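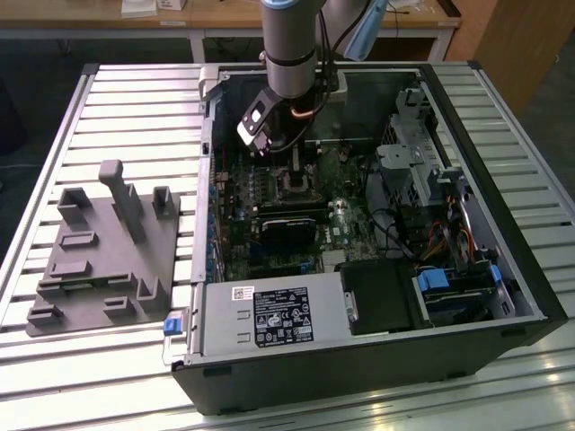

April
By Lụa Doãn

Pemstead opened its computer repair and parts shop to visitors for an afternoon, and I took the train up from Jirkthorpe. Most of what comes in is old office desktops, over 100 a month. The side panel comes off first and the tower is laid flat on the bench, so the green motherboard and the drive cage can be reached from above. Drives held by blue plastic clips are quick to pull. The tour took 13 of us through 3 rooms and ended at the Toivonen shelves, where tested parts are sold.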